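Wie funktioniert eigentlich ein Förderband?

Hallo, ich bin Simone! Heute geht es um etwas, das ihr bestimmt alle schon mal gesehen habt. Wenn ich mit meinem Einkauf an der Kasse stehe, lege ich Äpfel, Milch und Nudeln auf ein Band, und schwupps, fährt alles nach vorne. Als Kind wollte ich immer unbedingt mitfahren (durfte ich natürlich nie!).

So ein Förderband ist im Grunde eine riesige, breite Gummischlaufe. Sie hat keinen Anfang und kein Ende, denn sie ist zu einem Ring zusammengeklebt oder genäht. Innen stecken mindestens zwei Rollen, vorne eine und hinten eine. Eine davon wird von einem Motor gedreht und zieht das Band mit. Oben läuft es in die eine Richtung, unten läuft es wieder zurück, und das immer weiter, bis jemand auf Stopp drückt.

Förderbänder gibt es in ganz verschiedenen Größen. Manche sind schmal und passen auf einen Tisch, mit einem grünen Band und einem silbernen Rahmen aus Aluminium. Daneben kann man eine Kiste stellen, zum Beispiel für bunte Klötze. 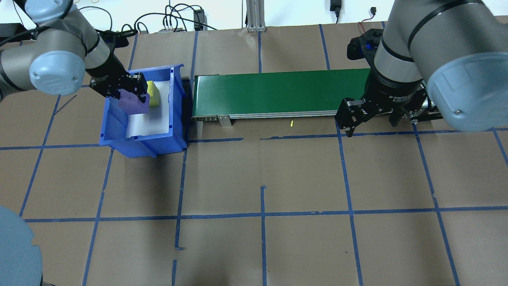

Warum rutschen die Sachen auf dem Band nicht weg?

Das liegt an der Reibung. Die Oberfläche vom Band ist meistens ein bisschen griffig und hält die Sachen fest, so ähnlich wie eure Turnschuhe auf dem Hallenboden. Eine Flasche, die auf der Seite liegt, kann trotzdem losrollen!

Wollt ihr selbst eins bauen? Ihr braucht zwei leere Papprollen, zwei Stifte als Achsen und einen Streifen Stoff, 30 Zentimeter lang und 9 Zentimeter breit. Klebt den Streifen zu einem Ring, spannt ihn über die Rollen und dreht an einer davon. Bei mir ist das Band am Anfang dauernd schief gelaufen, dann müsst ihr die Rollen ganz gerade nebeneinander halten. Ein Radiergummi fährt prima mit, Murmeln eher nicht.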